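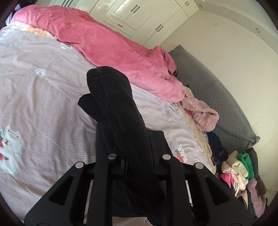
Fig. 1. Black garment, bunched, on a patterned bed sheet.

Skillthorpe Household Skills, Unit 4: Sorting and Folding from the Bed
Handout, revised 12 September 2026

Read this before the practical. Bring the sorting sheet from Unit 3 as well.

4.1 Why we work on the bed

Most people in this course do not have a folding table. A bed is flat, it is at a workable height for most adults, and it has to be cleared before anyone can sleep in it. The drawback is that a bed is soft. Small items slide into the folds of the sheet and go missing, and a garment pressed down to smooth it will sink and crease again.

Pull the bottom sheet tight before you start. Fold blankets back toward one side, or take them off. A printed sheet, such as one with bears or strawberries on it, hides small patterned items better than a plain one does, so run a flat hand over it when you think you are finished.

4.2 First pass: open everything

Laundry comes out of the basket in lumps. A lump of dark cloth could be leggings, a long sleeve or half of a pair of pants, and you cannot sort it until it is open. Pick it up by the thickest part, shake it once, and let it hang. Find a seam and follow it to a waistband, cuff or collar. Then put it down in its group without folding it.

While the item is hanging, look for three things:

Lint. It shows most on black and navy. Take it off now with a roller or a strip of tape.
Loose threads. Do not pull them. Snip close to the cloth. If the thread runs back into a seam, the item goes in the mending pile.
Inside-out legs and sleeves. Turn them now.

The Unit 3 groups still apply: tops, bottoms, heavy items, small items, bedding. Heavy items means hoodies, sweaters and anything fleecy. Leave these until last and keep them at the foot of the bed, or they will end up on top of everything else.

4.3 Socks

Socks take up more time than any other group. In the Daltongate trial, 28 of the 48 households said socks were the part they put off. Do not pair as you go. Collect every sock in one place first, then pair the whole lot.

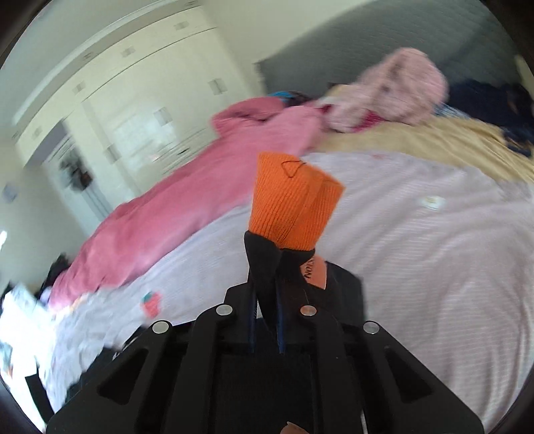 Match by cuff before anything else. The cuff has the color, the rib and the height, and it is usually the part that differs between two dark pairs. Labels and printed names on the foot are a second check. Hold the sock upright so the cuff opens, look at the rib, and lay it flat with the toe toward you. When two match, put one on top of the other, fold once at the ankle, and set the pair aside. We do not teach the rolled ball in this course — it stretches the ribbing on one sock of every pair.

Socks without a partner go in a bag with the date on it. Keep the bag through two more wash loads.

4.4 Hooded sweatshirts

Lay the sweatshirt face down. Flatten the hood and fold it down over the back. Bring each sleeve across, then fold the sides in and fold up from the hem in thirds. A thick one may only take a half fold. Check the front pocket and the inside of the hood before you begin, as small things collect in both.

4.5 Bedding and blankets

Fuzzy blankets shed onto dark clothes. Keep the two apart, even for a few minutes. If there is no chair to put the blanket on, fold it and place it at the head of the bed.

4.6 Practical

Each pair of students gets one mixed load from the Plotby bins. Sort it on the bed, fold it, and write down what went into mending. There is no time limit. Bins hold up to 230 liters, so take a half bin if you are working alone.

Reading for next time: the Jõgi booklet on drawers and shelves, first section only. Bring a tape measure.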